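Old Desktops, New Homes: Your Questions

Hi, I'm Mitali, and I fix up secondhand desktop computers and sell them out of a former shoe shop on Geerts Street in Stestska. The business is called Prutel. I get the same questions over and over, by email and across the counter, so I finally sat down one evening in July and typed up my answers. If yours isn't in here, write to me. I'm slow in the mornings and pretty quick after 7 p.m.

Why would I buy a used desktop when new ones are so cheap?

You might not want to! If you've found a new machine with a decent warranty and it does what you need, go for it. What I see a lot, though, is people bringing me a very cheap new computer that was slow on the day it came out of the box. An office desktop that cost real money a few years back will usually feel nicer than that. The cases are sturdier, the fans tend to be better, and you can get inside and change things later on. I use one myself at home for photos, bills and an embarrassing amount of online Scrabble.

What should I look for if I'm buying from somebody other than you?

Ask to see it switched on. Open a web browser, open a few tabs, play a video with sound. Plug something into the ports at the front, because those get knocked about the most. Listen to it for a while too. A steady hum is fine, a rattle or a grinding noise means a fan or a drive that wants replacing, and you can knock a bit off the price for that.

Then look at what's in it. How much memory, what kind of drive, which processor. Sellers who say "fast" and "powerful" and can't give you a model name make me nervous.

How old is too old?

I get asked this more than anything and I wish there were one number. For writing letters and reading the news, quite old is still okay. The thing that usually rules a machine out for me is whether it can run an operating system that still gets security updates. Check that first. A lovely clean computer that can't be kept up to date is a poor buy for anything that goes online, and most things go online now.

The oldest one I've sold this year went to Ghazal Mazandarani, who wanted it for running an embroidery program that refuses to work on anything newer. It never touches the internet and she's delighted with it.

Is it worth swapping a hard drive for a solid state drive?

Yes. Yes, yes, yes. If the computer still has a spinning hard drive as its main drive, this is the change you'll notice the most. Starting up, opening programs, shutting down — all of it. I've had people come back to tell me they thought I'd given them a different computer.

Keep the old drive for a while after the swap, in a drawer with a label on it. You'll remember a folder you forgot to copy. I always do.

Do I need more memory?

Maybe. Open everything you normally have open at the same time, then look at how much memory is in use. (On Windows it's in Task Manager under Performance, and most Linux desktops have something similar called System Monitor.) If it's nearly full, more memory will help. If half of it is sitting there doing nothing, save your money.

Before buying any, find out which type your board takes. The generations aren't interchangeable, the notch is in a different spot, and no amount of pushing will make the wrong one fit. Please don't push. I have a small box of sad memory sticks under the counter that people pushed.

Can I upgrade the processor?

Sometimes. The socket has to match, the board's firmware has to know about the newer chip, and the cooler and power supply have to be up to it. On the big-brand office machines the maker's own support page will often list the processors that model was sold with, and staying on that list is the safe way to go. You can usually find the fastest one from that list secondhand for not very much.

I'd do the drive and the memory first, though. A lot of people who ask me about processors walk out with a new drive and never mention it again.

What tools do I need to open one up?

A medium Phillips screwdriver will get you through most of it, and plenty of office desktops open with a latch or thumbscrews. I like a magnetic tip for the tiny screws. Add a flashlight, something to keep screws in (I use a muffin tin), and your phone for taking pictures of where the cables went before you unplug them. Take more pictures than you think you need!

Shut it down properly, switch off at the wall, pull the power cord, and press the power button once afterward to drain what's left. Lay the case on its side on a hard surface. Carpet is a bad idea, both for static and for finding dropped screws. Touch a bare metal part of the case before you touch anything else, or wear a wrist strap if you own one.

What about the power supply?

Swap the whole unit if it's bad, but never open it. There are parts inside that can hold a nasty charge long after the cord is out. That goes for me too, by the way. I don't repair them, I replace them.

Watch out with the branded office machines here. Some of them use their own odd shape of power supply or their own connectors, so measure and compare before you order.

How do I clean out the dust?

Take it outside if you can. Short bursts of compressed air, can held upright, and hold the fan blades still with a finger so they don't spin like mad. A soft, clean paintbrush is great for the corners. I wouldn't use a vacuum cleaner near the board, it builds up static and it's very good at eating little jumpers.

While you're in there, have a look at the thermal paste under the cooler if the machine is old and runs hot. Once the cooler has come off, the old paste needs to be wiped away and fresh paste put on before it goes back. Don't skip that bit.

Is it safe to buy something with somebody else's data on it?

It shouldn't have any! Everything I sell has had its drives wiped before it goes on the shelf. If you buy privately, do a full wipe and a clean install before you type in a single password. And if you're the one selling or donating, do it yourself before the computer leaves your house. Dragging things to the trash isn't a wipe.

Do you take donations?

I do. Desktops, screens, keyboards, and cables if they're untangled (I'm only half kidding about that). You don't have to test anything first. I can't take laser printers anymore, I've run out of room and also patience.

Please phone before you bring more than a carload. Last winter a firm dropped off their whole office on the sidewalk before I'd opened, and it was snowing.

What happens to the ones you can't fix?

I take out whatever's still good — memory, drives, fans, coolers, screws, those little plastic feet. The rest goes to the electronics recycling point. Nothing goes in the regular trash.

Do your computers come with Windows?

Some do, if there's a valid license attached to the machine. Otherwise I put Linux on. If you've never used it, come in and have a go on the one by the window, it's set up for anybody to poke at. For email, browsing and documents, most people find their way in an afternoon. If you need one particular program, tell me which, and I'll check before you pay for anything.

What's the Dimer sticker on the side of my computer?

Dimer is my stock system, named after a cat I used to have. The code on the sticker tells me what I did to your machine and when, so leave it on if you can. Read it to me over the phone and I'll know exactly which parts are in there. There are 4000 entries in it now, which makes me feel both proud and a bit tired.

What warranty do I get?

You get 9 months on the whole computer, parts and labor, and two weeks to change your mind for any reason. Opening the case doesn't cancel anything. I want you to open it! I'd only ask that you call me first if something has gone wrong, so we don't both end up chasing the same problem from different ends.

Can you show me what's in there before I buy?

Sure. Ask and I'll take the side panel off for you in the shop, and I'm happy to point things out. It's less scary than people expect. The big board is the motherboard, the processor sits in the square socket, and most of what you'd ever want to change plugs into that board one way or another.
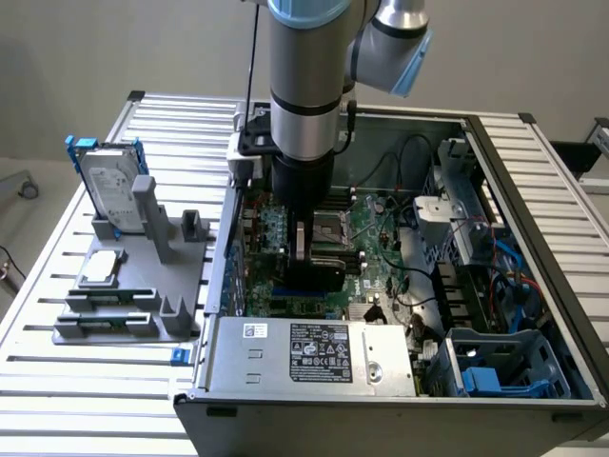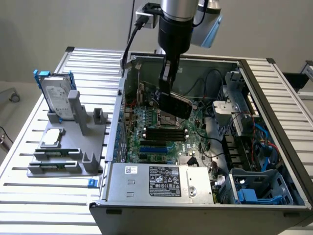

Two looks inside an open desktop, case on its side. The green board is the motherboard.

Do you ship?

Within the region, yes, if you're okay with waiting for me to find a big enough box. Screens are pickup only. I've had one cracked in transit and it ruined my week and the customer's.

When are you open?

The hours change with the season, so check the note on the door or ring me. If the lights are on and the door is locked I'm in the back with music playing. Knock hard!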